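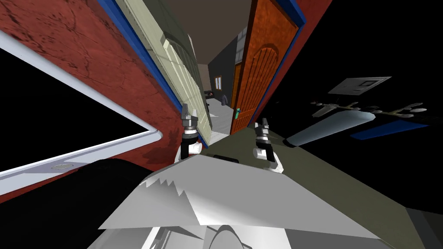
Living without opinions: the ancient Sceptics
Course 1463, Handout 2

Bring this next time, we didn't get past the first half.

Recap. Three schools want the same prize, a quiet mind. Stoics – get your judgements right. Epicureans – get your desires right. Sceptics – stop judging, see what happens. Odd one out and usually left off the tea towels.

Key word: epoche, holding back. You don't say yes, you don't say no. Different from saying "nothing can be known", which is itself a big claim (the Sceptics teased the later Academy for exactly this). Several of you mixed these up in the short piece, so please reread section one of the Lirnel reader.

How it's supposed to work:
- two views on some matter
- arguments on each side look equally strong
- you can't choose, so you hold back
- calm turns up, unasked for

The last step is the strange one. Calm can't be the thing you aim at, or you're back to having a fixed view about what's good. See the old story of the painter who can't get the foam on the horse's mouth right, gives up, throws the sponge at the picture, and there's the foam.

The modes. Stock arguments for getting to step three. Ten in the long list, five in the shorter one. Learn the shorter one properly (disagreement, regress, relativity, assumption, circle). From the ten, only need the one on positions and places for now.
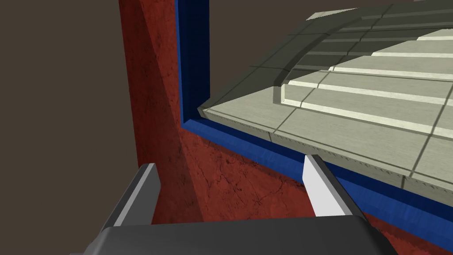 Positions and places: the same thing looks different from different spots, and we have no spot-free look to check against. The old examples are the oar bent in water and the tower that is round from far off, square close up. Or take the blue-framed opening in the big red structure, where every edge runs on a slant, upper left to lower right. A Sceptic will happily say it looks slanted. Won't add that it is, won't add that it isn't either. Most of us would say the view is tilted and move on – fine, but ask what that rests on, and then what that rests on. Thats the regress mode coming in by the back door.

Usual objection: can't live like this, you'd walk off a cliff. Reply – Sceptics go along with appearances, hunger, local custom, and the skills of a trade. They just don't beleive anything further about them. Is that enough for a life? Is it enough for a moral one? Discuss in pairs.

For next time: 200 words on one opinion you could drop without changing what you do all day.

Related handouts
Epicurus's garden and the fear of death
Stoic preferences: what is an "indifferent"?
Reading list for September

Last updated: Jul 26, 2023
Bonley Evening Classes, Philosophy | Contact | Back to top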